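Last updated: March

We use cookies to remember your reading preferences. Accept / Manage

Visit report: Riltent training rooms, Vemden

Riltent runs short-stay furnished apartments, 393 of them at present, and opened its training rooms to visitors for an afternoon this spring. I went because my own employer cleans student housing and has been asking whether robots could take over part of the room work.

The training rooms are on the ground floor of the Vemden office. Each is set up like one of the rental units, with a bed, storage and the same flooring the guests get. New cleaners used to spend their first days there with an experienced colleague. They still do, but the rooms are now shared with the humanoid robots, and the schedule on the door shows who has which room.

Our guide was Barnabás Virág, who started as a cleaner and now plans the robot shifts. The robots are being taught the tidying that comes before cleaning: picking up baskets, putting things on shelves, clearing the floor. Bathrooms and bed linen stay with people, and he did not expect that to change soon.

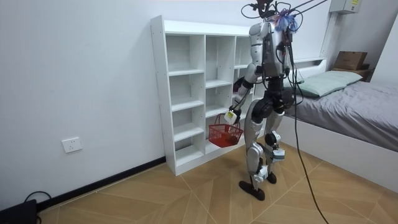 Each working robot has two people assigned to it. One stays near the stop button and the other keeps the log. When a pick fails, the second person writes down what was being held and where it was supposed to go, then resets the room. Virág said the resetting is the part people complain about most. A cleaner who is used to finishing a room and leaving it finds it tiring to put the same basket back in the same place all morning.

Pay was the first question from our group. Log shifts are paid at the cleaning rate plus a supplement, and they are limited to 20 hours a week per person. The limit came from the staff, who did not want to lose their regular buildings. Several cleaners tried the log work and went back. Others prefer it, mainly those with bad knees or backs.

Lajos Kerekes, who looks after the buildings on the Jodberg side, was less convinced. His teams have had no robots yet, but they have already been asked to keep furniture in fixed positions and to report anything moved. He says this adds time to every checkout, and the time has not been added to the schedule. Virág agreed that it should be.

We also asked about jobs. Riltent's answer was that no cleaning positions have been cut and that vacancies are still being filled. There was no written commitment for next year. I would want one before agreeing to anything similar at our place.

The tour ended with coffee in the staff kitchen at 4 p.m. Parking is behind the building, entrance from the side street.

Recent items
Visit report: a linen service with night sorting
Checkout times and how they are set
Notes on lifting and back strain
Questions to ask before a robot trial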